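### 3.2 Surface condition and colour reading

The second part of the survey dealt with how grey finishes are read by eye under ordinary indoor light. The panels were not compared at this stage. The aim was to settle the reading method before any weathering results were recorded. 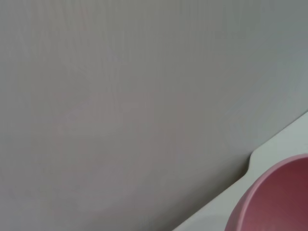

**Figure 2.** Matte light grey surface with fine vertical striations. Tone is slightly warmer near the centre and cooler toward the upper right.

Neutral greys are harder to grade than strong colours. A small shift toward red or green is easy to see when two samples lie side by side, but easy to miss when a sample is judged alone. Broad, gradual changes of the kind in Figure 2 are a particular problem, as the reader has no sharp edge against which to judge them. A change of this type may come from the finish, from the light falling on it, or from both, and a single view does not separate the causes.

For this reason each panel was read at 2 stations. The first was the north bench at the Tarkimlow site, which receives daylight from high windows. The second was an inner room with fixed lamps and no daylight. Readers used the Kistance grey scale, which has 22 steps from near white to near black, and recorded the closest step for the centre and for each corner. Half steps were not allowed. Where the centre and a corner differed by more than one step, the panel was turned end for end and read again - a tone that stayed with the panel was scored as finish, and a tone that stayed with the room was scored as lighting.

The sample set held 34 panels. All were prepared to the Fludotano schedule, with a single coat and no top seal, and stored flat between sheets of plain paper. Panels were labelled on the back only, so that the reader did not know the exposure group. Readings began in November and were made in the morning, before direct sun reached the bench.

Grain was scored separately from tone. Fine parallel lines scatter light unevenly, and a panel with its grain upright can look lighter than the same panel laid on its side. Björklund boards, which were used as the backing stock, have a marked grain direction that can show through a thin coat. All panels were therefore read with the grain upright, and the direction was noted on the score sheet.

In 9 panels the two stations gave different results for at least one corner. In each of these the daylight reading was the cooler of the two. After turning, the difference remained at the same end of the bench in seven panels and moved with the panel in the other two. The seven were scored as lighting and kept in the set. The remaining two were set aside and are treated in Section 4.

The method has limits. It relies on the reader's eye, and it gives a step number with no measure of hue. A panel that drifts toward pink while holding the same lightness will receive an unchanged score. A written note on hue was added to the sheet for this reason, using only the words "warm", "cool" and "neutral". These notes were not converted to numbers and do not enter the analysis in Section 5.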